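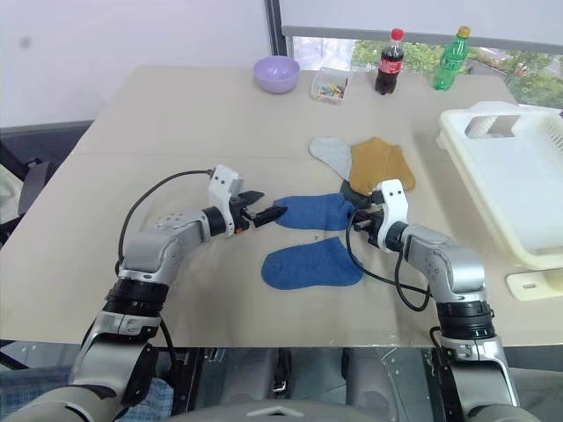
Operators wanted for a gripper comparison (paid, part-time)

Clerkovico is looking for people to drive a two-arm robot through household sorting tasks while we compare two sets of gripper fingers. Testing starts in September at our Brirton lab.

What you would do

You guide both arms by hand controllers and repeat short tasks: pairing socks, laying them flat, putting them in a basket, moving bowls and bottles. One set of fingers is the black pointed type. The other is a wider padded type made by Pawlak. After each block you fill in a short form on grip, slips and how tired your hands are.

Each operator does 29 trials per finger set, with breaks. Most people need nearly 13 hours in total, split into morning or afternoon sessions. Mornings begin at 8:30.

Who can apply

No robotics background is needed. You should be 18 or older, able to use both hands freely, and comfortable sitting at a controller for an hour at a time. Glasses are fine. Left-handed applicants are especially welcome, as we had too few in the last round.

If you have worked on the Gadberg arm trials, please say so in your application. You can still take part, but your results go in a separate group.

Pay

$29 an hour, including the training session. Parking is free behind the building.

How to apply

Send a few lines about yourself and the hours you are free to Frida Østergaard, who handles scheduling. Technical questions about the grippers or controllers go to Eugeniusz Krawczyk. Both can be reached through the contact form on this site. Applicants will hear back by email.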